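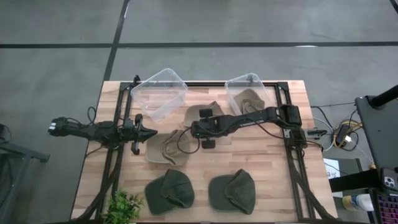 Palldale, 22 July 2026

Household Textiles, Session 2: Putting Soft Hats Away
Notes to go with the talk by Huguette Fleury

Welcome back, everyone, and thank you for bringing so many hats! I had hoped for a small pile and got something closer to a hillside, and I enjoyed every minute of sorting through it with you. These notes cover what we talked about at the tables, plus a few things I ran out of time for (as usual, I spent too long on the subject of brims).

1. Sort before you store

Begin with the hats out in the open and nothing in the boxes. I like to go by color first, tan and beige in one group and dark olive green in another, simply so that I can find them again in February when I'm hunting for something in a hurry. You may prefer to sort by person or by season, and that works just as well. Martim Frade sorts his by how much he likes them, and he has never had to explain himself to me.

While each hat is in your hands, turn it inside out and look along the sweatband. Anything with a mark on it goes to the wash pile. Please don't put a hat away meaning to wash it later. I have done this more often than I'd care to admit, and the mark is always worse in spring.

2. Folding, or not folding

A soft fabric hat will forgive a great deal. The tan one in the right-hand container has gone in crumpled, with the fabric folded over itself, and for a few days that is perfectly fine. For a whole season I would take the extra minute:

Push the crown down gently into the brim.
Smooth the brim flat with the side of your hand.
Fold once, down the middle, if the box is narrow. Leave it unfolded if you have the room.

Straw, felt and anything with a stiffened brim should not be folded at all. We will come to those next session, and I'll bring the tissue paper.

3. Choosing the container

Clear plastic is my favorite for everyday hats. You can see the color through the side, and there's no need for a label unless you have several boxes alike. Wipe the inside with a dry cloth first and run a finger under the rim, where the dust likes to sit.

Several of you asked about size. Mine at home hold some 600 cubic inches, which suits two or three soft hats without squashing. If you have to press on the lid, take one out.

4. Before next time

Pick one shelf or drawer at home and do just that one. Write down what you kept, what you washed and what you gave away, and bring the list along. Read the chapter on cotton and canvas in the Barreto booklet too, especially the part about drying a brim over a bowl.

We meet in room 312, same hour. The spare booklets are on the shelf by the door, so help yourself if yours has gone missing.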